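Hesness wall-mounted towel bar, square plate, dark grey

Zinum bathroom fittings > Towel bars > Hesness

A plain towel bar for the bathroom or cloakroom wall. The Hesness has one straight rail held by two square brackets, all in the same dark grey finish. It takes a hand towel folded once over the rail, or a larger towel folded lengthways first. There are no hooks or shelf on this model. If you need a shelf, look at the Vokcombe, which uses the same wall plates.

The finish is matt and goes on after the rail has been cut, so the ends are coated as well. It is a little lighter than black. If you are trying to match black taps, order a finish sample before you buy.

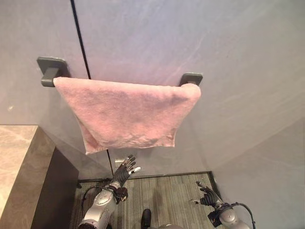

Dark grey bar on a pale grey wall, with a pink terry towel.

What is in the box

Rail
Two square brackets with wall plates
6 screws and wall plugs
Hex key
Paper drilling template

Fitting

Hold the template to the wall and check it with a spirit level before marking. Drill, push in the plugs, fix both wall plates, then slide the brackets on with the rail already between them. Tighten the small screw on the underside of each bracket last. Do not overtighten.

The plugs supplied are for solid walls and tile over solid walls. For plasterboard or bathroom wall panels you will need the correct fixings for your board, which we do not supply. On panelled walls, mark out both brackets before you drill and keep the holes clear of the joints between panels. Check for pipes and cables first, above all where there is a socket on the same wall.

Leave enough drop under the rail for your longest towel. If the bar is going next to a vanity unit, open the doors and drawers fully before you settle on the height.

Towels and cloths

Thick terry bunches up at the ends of the rail if it is pushed along, so choose a towel narrower than the gap between the brackets. Ribbed and knitted cloths are thinner and hang closer to the wall. We sell both types under the Sepúlveda name, in separate packs.

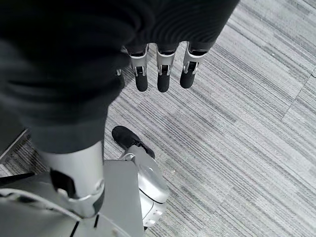
Dark charcoal cloth with a soft, slightly ribbed texture.

Care

Wipe the bar with a damp cloth and dry it. Do not use bleach, limescale remover or scouring pads on the finish. Check the bracket screws every few months and nip them up if the rail turns in your hand.

Wash new towels before first use and keep dark colours apart from light ones. Fabric softener makes terry less absorbent.

Details

Product code: 251
Finish: dark grey, matt
Fixing: screw to wall
Screw length: 20 mm
Shelf: no

Spare brackets and screws are sold separately. Please quote the product code when ordering. Trade orders of 200 or more are priced on request.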